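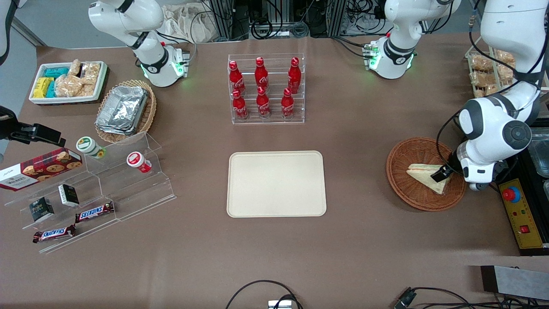
About Emumgate

Hi! I started Emumgate in Toledo with one rented bench and a plan to get robots packing lunches. Sandwiches, chips, a drink, onto the tray and out the door (we still love a good snack table around here).

What went wrong

In February one of our arms kept closing after it already had hold of a sandwich. The force limit had been dropped in a software update I approved myself, and the arm went on to drag a basket 40 centimeters toward a coworker before she hit the red button. She was fine, the lunch wasn't, and I felt sick for a week!

What we do now

We shut down, went back through 3,950 logged grasps and found 50 where the grip had gone over the limit without an alarm. So now the limit lives in the gripper controller, where an update can't touch it, and the emergency stop stays within reach of whoever is at the table. We test it every morning before the first pick.

Our friends at Skomlow check our work twice a year, and I send the fault log to any customer who asks – just write to us!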